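The Patient Work of Teaching a Hand

At half past eight in the morning Hiyori Hamada is already closing a gripper on a sponge. She lifts it, moves it to a tray, opens the fingers and says "next" to no one in particular. Then she does the same with a cup.

She works for Mukau, a small company that gathers examples for robots that must learn to handle ordinary things. Its present project has the name Condori and started in April. The goal is 3000 good examples of household tasks, all made by people holding the gripper in their own hand. On the morning of my visit the counter stood at 1920.

I had expected that the difficult part would be the software. Hubert Piątek, who leads the project, disagreed with me in a friendly way. "The program is quite obedient," he said. "It learns what you show it. So if you are tired and you show it something lazy, it learns lazy."

For this reason a shift at Mukau lasts 3 hours and there is a long break in the middle. Each collector has a list of 8 tasks. The tasks are simple to read and surprisingly hard to do well: fold a cloth, put a lid on a jar, hang up a jacket. The collector must move at an even speed and must not correct a mistake too quickly, as a sudden movement of the wrist is difficult for the system to follow.

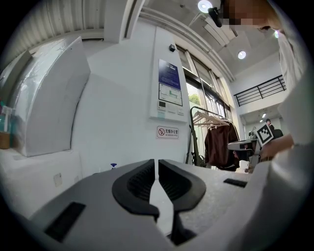 Why not simply film people using their bare hands?
A bare hand can do many things that two stiff fingers cannot, so the machine would learn movements it is not able to copy.

Reiko Furukawa checks the recordings in the afternoon. She throws away those where the object slips or where the start is not clear, but she keeps some small failures if the person recovers from them calmly. A robot will also drop things, she told me, and it should have seen what to do next.

When I left, Hiyori was on the jar again. The lid went on crooked, she took it off slowly, and she began to turn it the other way.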